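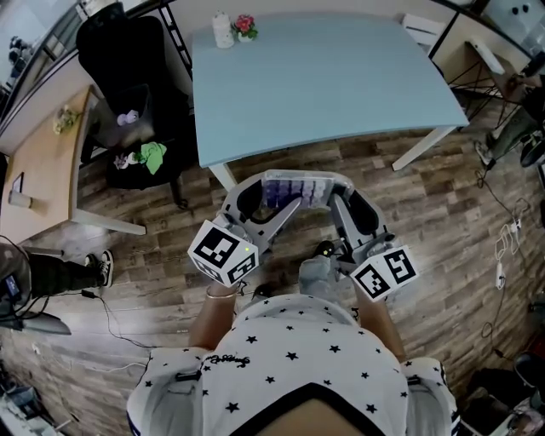
白底黑星的短袖,左手腕一条细细的银手链,双手握着浅灰色的手持夹具

搜索本版 请输入关键词 高级搜索

干湖床露营的灰水:蒸发池,还是全部拉回去?
发帖:Manaia Tipoki 2021-02-10
浏览 2,123 · 分享 10

【楼主】Manaia Tipoki

各位好。我先道歉,中文是我的第三种语言,如果有用词不对的地方,请你们指出来,我会改。

我们营地今年三月去 Tawhiri,一共10个人,住六晚。去年我在别人的营地里做客,没有管过水的事情。今年他们选我负责厨房和淋浴,所以灰水也归我了。

我说的灰水是洗碗、洗手和淋浴以后的水,不包括厕所。规定写得很清楚,一滴也不可以倒在湖床上。我现在有两个方案:

第一个方案是蒸发池。用木条围一个浅浅的方框,里面铺厚的黑色塑料布,水倒进去,让太阳和风来工作。

第二个方案是准备一个200升的带盖大桶,所有的水都装进去,最后拉回 Penmont 的排污站,付钱倒掉。

我自己比较喜欢第一个方案,理由是我们的拖车回程已经很重。从湖床到我家是433公里,其中有一段是很坏的碎石路。我不太愿意在这种路上拉一大桶脏水。

但是我读了以前的帖子,意见非常不一样,有的人说蒸发池很好,有的人好像非常恨它。所以我想请有经验的人说一说:你们用的是什么?哪里出过问题?

谢谢大家的耐心。

【2楼】盐壳

我恨它,我来回答。

前年我们做的就是你说的这种池子。第一天和第二天都很好,我每天早上去看,水少了,我很得意。第三天下午来了大风,风把塑料布的一个角掀起来,半池的水泼到了邻居的地毯上。那个水里有洗锅的油。邻居是很有礼貌的人,他没有骂我,可是到离开那天他也没有再来我们这里喝茶。

如果你一定要做,框的四个角必须压住,塑料布要包到框的外面再钉紧。我们当时只用了夹子。

还有味道。没有人喜欢谈味道,可是第四天你会谈的。

【3楼】慢车去湖床

我和楼上的经验不同。我们营地用蒸发池已经四年,没有泼过一次。我认为关键在于两件事情。

第一,池子要浅。很多人觉得深一点可以多装,这个想法是错误的。水面越大、水越浅,干得越快。我们的池子里,水只到我的手指第二个关节。

第二,进池子的水要先过滤。我们把旧的尼龙袜套在漏斗上,洗碗水慢慢倒过去,饭粒和菜叶留在袜子里,直接丢进垃圾袋。没有食物在里面,味道就轻得多。

洗碗之前,我们请每个人用纸把盘子擦干净。有些朋友觉得浪费纸,但纸很轻,水很重,我宁可带纸回家。

【4楼】Lalit Tomar

请允许我不同意三楼,虽然我很尊重他的袜子。

Tawhiri 的天气每年都不一样。你们四年没有出问题,也许只是四年的运气比较好。我参加过一次下雨的,那一次我们的蒸发池变成了收集雨水的池子。早上打开帐篷,水比晚上还多,都快到木框的上边了。我们没有准备桶,最后把饮用水的空瓶子一个一个装满,装了整个上午,每个人的手都是臭的。

从那次以后我只用桶。我的桶是 Grendora 的,盖子有螺纹和橡胶圈,横着放也没有漏过。它不便宜,但是我不想再装一次瓶子。

对楼主的问题:拖车重,这个我理解。可是请您想一想,您去的时候带的干净水更重,您已经把它拉过去了。回来的时候,喝掉的、流汗流掉的都没有了,怎么会比去的时候重呢?

【5楼】Manaia Tipoki(楼主)

谢谢三位,写得非常详细。

回复 Lalit:您说的有道理,但是我们的情况有一点特别。去的时候有两辆车,回来的时候第二辆车直接往北走,不经过 Penmont,所以回程所有的东西都在一辆拖车上,包括 Flillideck 的遮阳架。那个架子是全钢的,两个人抬都很吃力。

回复三楼:我喜欢用纸擦盘子的办法。我想请问,淋浴的水你们也倒进同一个池子吗?肥皂的泡沫会不会让它干得比较慢?我在网上找不到可靠的回答。

【6楼】慢车去湖床

淋浴的水是分开的。我们在淋浴的下面放一个小孩子玩水用的充气池,人站在里面洗,洗完用杯子舀到另一个蒸发池。两个池子,一个有油,一个有肥皂,不混在一起。肥皂会不会影响速度,我没有测量过,不敢乱说。

Lalit 的批评我接受一半。下雨是真的危险。我们每年也带一个空桶,和一块可以盖住池子的防水布。看见云就盖上。不过我不觉得应该因为一次下雨就不用太阳了,那里的太阳那么大,不用很可惜。

【7楼】骆驼小姐

大家都在说装水,我想说少用水。

我们去年规定,淋浴每两天一次,每次只能用一个园艺喷壶的水。有人抗议,第一天抗议得很厉害,后来大家发现身上的灰是洗不完的,洗完走到帐篷就又白了,于是不抗议了。不淋浴的日子用湿毛巾擦脸、脖子和脚。脚很重要,湖床的灰是碱性的,脚后跟会裂开。我们在擦脚的水里加一点白醋。

洗碗也可以减少。每个人自己带一个碗、一个杯子和一把勺子,自己负责自己的。公共的只有锅。做饭的人尽量选不粘锅的菜,请不要在湖床上煎鱼,我求你们。

【8楼】盐壳

我同意不要煎鱼。

关于喷壶我有不同的看法。我妻子的头发很长,一壶水是不够的,她试过。规定可以有,但请对长头发的人宽大一点。

【9楼】骆驼小姐

我的头发到腰。编成两条辫子,用头巾包起来,六天不洗,回到 Penmont 再洗。我也没有死。

【10楼】盐壳

好的。我会转告她,但是我先离开房间再转告。

【11楼】old_kettle

我在这个版很少发言,今天想补充一个安全的问题,前面没有人提到。

灰水放在封闭的桶里,太阳晒着,里面会产生气体。我朋友的桶鼓得像一个球,他到家以后打开盖子,喷了他一身,他的狗都跑了。所以用桶的人,请每天晚上天凉的时候松一下盖子,让气出来,再拧紧。不要装满,上面留一个手掌的空间。

有人建议加漂白水。加一点可以减少味道。但是如果桶里已经有醋,绝对不可以再加漂白水,两种东西在一起会放出有毒的气体。七楼的朋友,您擦脚的水如果也倒进灰水,请告诉管桶的人。

【12楼】Lalit Tomar

十一楼说的醋和漂白水非常重要,请楼主写进第一帖里。我们营地有人用醋,有人管漂白水,他们从来没有互相说过话,我今天才想到这个危险。

松盖子我也做,只是我选早上,起床以后第一件事。晚上我常常忘记。

【13楼】骆驼小姐

收到。我们的醋水是单独装瓶子带回家的,不过我会在瓶子上写大字。

【14楼】碎石路

楼主,我住的地方离 Penmont 不远,说一下排污站。它星期天下午关门比较早,而大家都是星期天出来的,队伍会排到加油站那边。去年我看见有人等不了,想把桶倒在路边的沟里,被后面的车按喇叭按了很久。请一定不要这样做。这条路上的农民对我们本来就有一些意见。

如果您可以星期一早上再走,几乎不用排队。如果不可以,就把桶带回家,倒进自己家的马桶,分几次慢慢倒。这个也是允许的,我问过我们区的人。您那边请您自己再问。

关于碎石路:桶放在拖车轴的上面,不要放在最后面。半桶水比满桶水更难拉,水会晃来晃去,刹车的时候推着您走。我宁可用几个小桶,每个都装到差不多满,也不要一个大的。

【15楼】盐壳

几个小桶这个建议我支持。一个人可以提得动,也不用求别人帮忙。大的桶装了水以后,在湖床上是没有办法移动的,你放在哪里,它就在哪里。

【16楼】慢车去湖床

小桶的缺点是盖子多,盖子会丢。请用绳子把盖子绑在桶上。

【17楼】Manaia Tipoki(楼主)

我把大家的话打印出来,昨天晚上和营地的朋友开了视频会议。我们争论了很长时间,有两个朋友还是完全不要蒸发池,有一个朋友完全不要桶。现在的决定是这样:

厨房的水,先用纸擦盘子,再用尼龙袜过滤,然后装进小桶,全部拉走。油的水不进池子,这一点盐壳说服了我。

淋浴的水,做一个浅的蒸发池,塑料布包到外面钉紧,四个角压沙袋。旁边准备防水布。如果天气预报说有雨,我们从第一天就不用池子,改成只擦身体。

原来那个200升的大桶我们还是带,去的时候里面装睡袋,不占地方。如果池子有问题,就用它。Lalit,我想这样您会稍微放心。

醋不带了。两个朋友的脚怕裂,她们说用凡士林和袜子。漂白水由我一个人管。

还有一个小问题:蒸发池干了以后,底下剩下的那一层泥,你们怎么处理?

【18楼】Lalit Tomar

比我担心的方案好。我仍然认为您会在第三天把池子收起来,但是我很愿意是我错了。请您三月回来以后告诉我们结果。

睡袋请先用塑料袋包好再放进桶里,新的桶有橡胶的味道。

【19楼】慢车去湖床

底下的泥:等它全干,把塑料布从四边往中间折,像包一个大饺子,用胶带绑紧,整个带走。塑料布不要想着明年再用。我试过洗它,洗它的水又变成了灰水。

【20楼】骆驼小姐

楼上的饺子我今天晚上吃不下了。

楼主,凡士林会粘灰,请让她们只在睡觉前用,穿上干净的袜子再进睡袋。

【21楼】碎石路

补充一句,我今天经过排污站,门口贴了新的纸,说三月开始只收硬币,不收卡。大家记得换零钱。

回复 20 · 分享 10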